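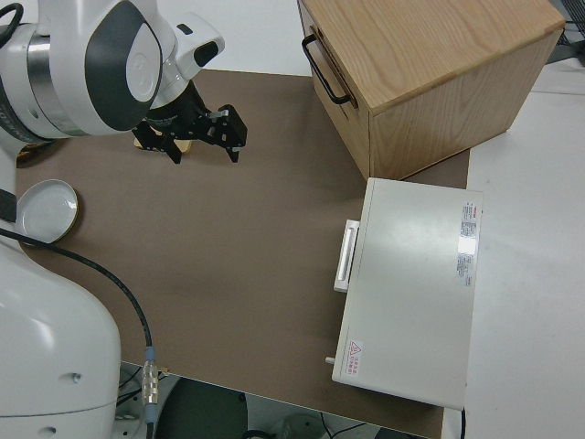
Coughlan's kitchen library is moving to the main street

04/10/2021

If you've ever wanted to bottle a whole tree's worth of apricots and stopped dead at the price of a preserving pan, good news: the Coughlan Kitchen Library is getting a proper shopfront! The lending service, which has been running out of a side room at the Jilerham Road hall, has signed a lease on the old Tukar shoe shop and will start trading hours there as soon as the shelves are up and the painting is finished.

For those who haven't come across it, the library works much like the one with the books. Members borrow kitchen gear for a fortnight, take it home, use it, clean it and bring it back. There are pasta machines, fish kettles, dehydrators, jam pans, cake tins in the shape of every numeral (the fives are always out), a sausage filler, two apple presses and a copper bowl that Nuala Carroll guards like a family heirloom.

Carroll started the library with gear from her own cupboards and a few boxes from her sister's. The catalogue now stands at 178 items, and members have clocked up 1581 loans between them.

"I thought it'd be me and my neighbours swapping a slow cooker," she said. "Then somebody drove in from Plullodberg for the tamale steamer. That's a fair hike for a steamer. She stayed two hours and we ended up talking about masa the entire time, it was wonderful."

The new premises have a front window, which the hall never did, and Carroll has big plans for it. Every month the display will change to match whatever is coming out of local gardens. Broad beans and asparagus are up first, then stone fruit, then a full window of sweet corn towards the end of summer when the growers along the creek flats have more than they know what to do with.

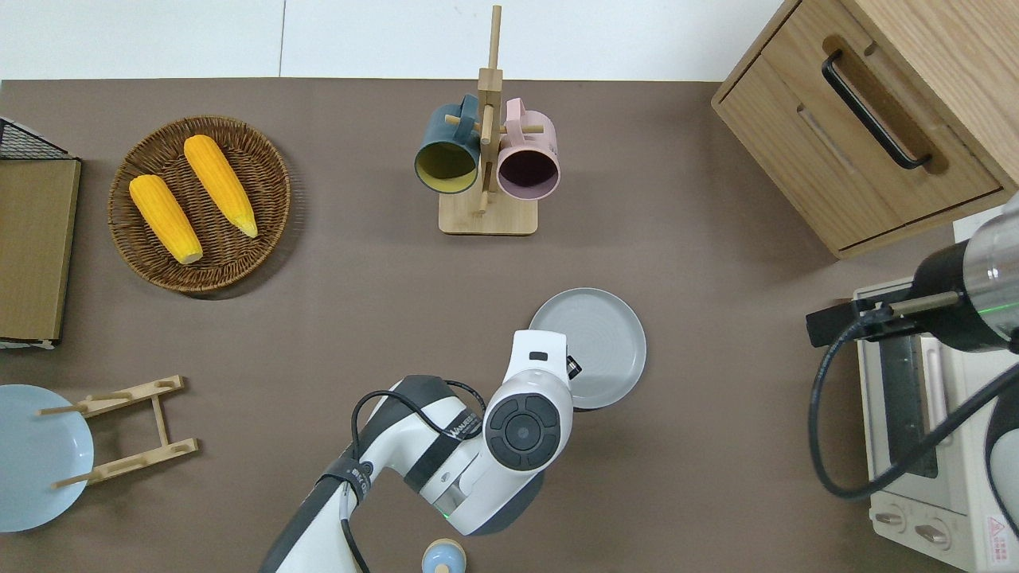
Two ears of corn in a wicker basket, with a wooden mug tree nearby.

Corn has a bit of a following at the library. Members' nights last season included one devoted entirely to it, with corn relish, corn fritters, creamed corn, and a cold corn soup from Ívar Juhl that people are still asking after. Juhl, a retired pastry cook, will run the first round of classes in the new space and says he's itching to get going.

"You give people a decent pan and an hour and they will surprise themselves," he said. "I had a fellow last year who had never made custard. By the end of the night he was correcting mine! He was right, too, I'd rushed it."

Juhl's relish method, for anyone who can't wait: cut the kernels off raw, keep the cobs, simmer the cobs in your vinegar for twenty minutes before you do anything else, then fish them out and carry on with your usual recipe. He uses mustard powder and a little turmeric and he doesn't thicken it. He would like it known that cornflour in corn relish is a crime.

The classes will be small, as the back room is 28 square metres and a good slice of that is taken up by the sink and the bench. Preserving is first, followed by fresh pasta, flatbreads, and a knife sharpening session with Ottó Gál, who has been keeping the library's blades in order from the beginning. Bring two knives from home, wrapped in a tea towel. Gál asks that you leave the serrated ones behind.

Getting the fit-out right has been a project in itself. The shoe shop came with its original wall racking, long narrow shelves that were perfect for shoeboxes and hopeless for a stockpot. Maeve Flanagan, a joiner from Jilerham, has rebuilt the deep end of the shop with adjustable shelving and left the narrow shelves along the side wall for the small stuff: piping nozzles, cutters, thermometers, citrus tools, the cherry pitter.

"I really wanted to save that timber," Flanagan said. "It's lovely old stuff and it has sixty years of scuff marks on it. We sanded the tops and left the fronts exactly as they were. You can still read the sizes pencilled on the edges if you get down low."

Storage has been the great conversation at the library this winter, and members have been swapping ideas for their own kitchens as much as for the shop. Mug trees, plate racks, baskets that can go straight from shelf to table, fabric boxes that fold away when they're empty, boards that can sit over the top of something else and give you another bit of bench. Anybody living in one of the little flats above the bakery will know how precious another bit of bench can be.

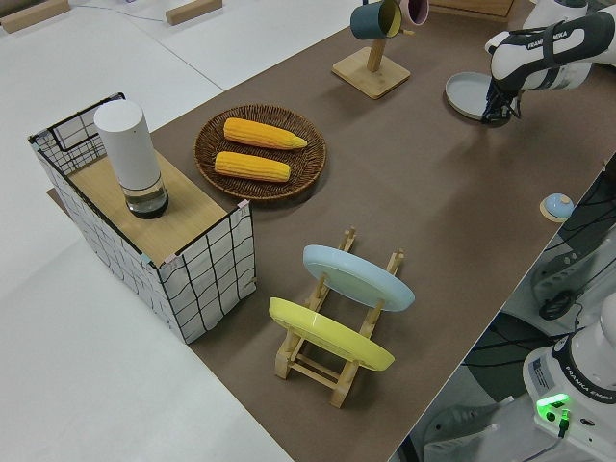

An open storage box in white fabric with a black grid print, and a light wooden board laid across the top.

Flanagan will give a free talk on small kitchens once the shop is open, with plenty of time for questions. She suggests bringing measurements. Width, depth and height of the cupboard that's driving you mad, plus the size of the door opening, which people forget and which is nearly always smaller than the cupboard behind it.

Membership will stay at $40 a year for a household, the same as it was at the hall, and that covers as many loans as you like, three items at a time. Classes are extra, with a lower price for members. Anyone holding a concession card pays half on everything. There are no late fees, though you may get a phone call from Sorcha Ó Briain, who looks after the bookings and has a very good memory for who has the ice cream churn.

Ó Briain is also behind the new recipe drawer, easily the most charming thing in the building. Borrowers are invited to write down what they made and slip the card in with the gear when it comes back. The drawer is already stuffed. A few favourites she pulled out for us were a quince paste from the fish kettle ("don't ask, it worked"), a birthday cake built from the number three tin and the number eight tin that ended up looking like a snowman, and a plum sauce that runs to both sides of the card and includes a drawing of the dog.

"Some of them are barely recipes," she said. "One just says 'more lemon than you think, then Gran's way'. I've got no idea what Gran's way is. I'd love to find out, so if that's your card, come and see me!"

The cards will be typed up over summer and put together as a booklet, due in March, in time for the harvest supper. Handwriting will be kept wherever it can be read. If you've been sitting on a good one, get it in.

Donations of gear are welcome, with a few limits. The library can take pans, tins, moulds, hand tools, scales and anything for preserving, so long as it's clean and complete. Electrical goods need to be tested and tagged before they go on the shelf, and Ó Briain keeps a list of what's wanted so you can check before you lug something down the hill. At the top of the list right now are wide-mouth jars, a second pressure canner and a big colander. They have plenty of fondue sets. They have so many fondue sets.

There's one more thing worth a mention, and it's a beauty. The bakery next door has offered the use of its deck oven on the afternoons it isn't baking, which means the library can finally run the sourdough nights members have been asking for since the beginning. Juhl has already put his hand up to teach them. Numbers will be tight and a ballot is likely for the first few.

While the move is on, loans are continuing from the hall at the usual times, but the larger items, including both apple presses and the copper jam pans, have been packed and won't be available until the shop opens. Anything you have at home now can come back to either address. Ring first if it's heavy and someone will meet you at the kerb with the trolley.

Opening hours for the shop, class dates and the full catalogue will be posted in the window and on the noticeboard at the hall. New members can sign up at the hall in the meantime, and anyone who joins before the move gets first pick of the preserving classes. Bring some proof of address and a bag sturdy enough for a stockpot.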